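The listing from Gosteo promised up to 27 percent more speed. I have read a lot of listings. Still, I paid the 70 dollars, and on Tuesday the tower lay on its side in Jurkivham with its panel off and its socket bare.

"It's only a chip," I said.

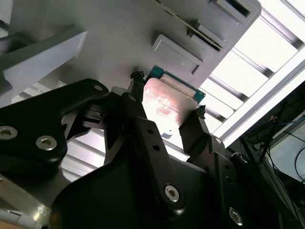

The processor, reddish smudge and all.

Forsyth was a town where people threw these machines out. My father kept his for 20 years and trusted it about as much as he trusted me — a little, on weekends.
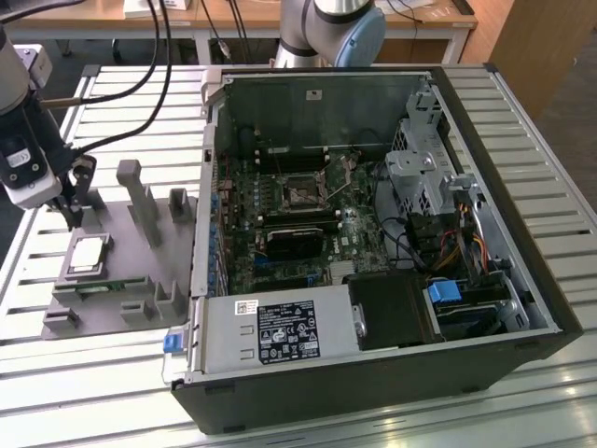

Would it even start?

The seller swore it would, and I had heard that before.

I put the kettle on and read the return policy again.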